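Week 3 handout – Teaching by hand with the gripper
Mali James, Lodemthorpe robotics evening course

Before you pick one up, get to know the fingers. They should meet in a narrow V when closed, with the textured pads facing each other. 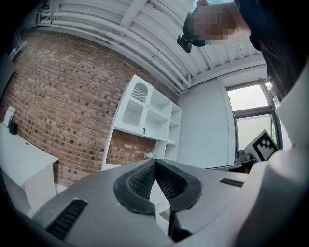
Holding it and moving

So last week we drove the arm by remote, and most of you found it slow going (me too, my first year!). With the hand-held gripper you do the job yourself and the recording keeps the path your hand took, plus how far the fingers were open. Much quicker – but your bad habits get recorded as well.

A few things I want from everybody:

Start each demo with the fingers open, and wait 2 seconds before you move.
Keep your wrist to moves the arm can copy. Tadhg did a lovely little flick in March and the arm couldn't follow it at all.
Close slowly. If you drop something, finish the run and mark it as a miss. Please don't delete it, I do look at those!
Change where the object starts each time, even by a hand's width.

How many do we need?

We have 636 good runs so far and I'd love to reach 1,000 before we train. That sounds like a lot, but Conall got through 65 in one evening.

For next time: read the Daly notes on remote control, and bring one task you'd rather teach by remote than by hand.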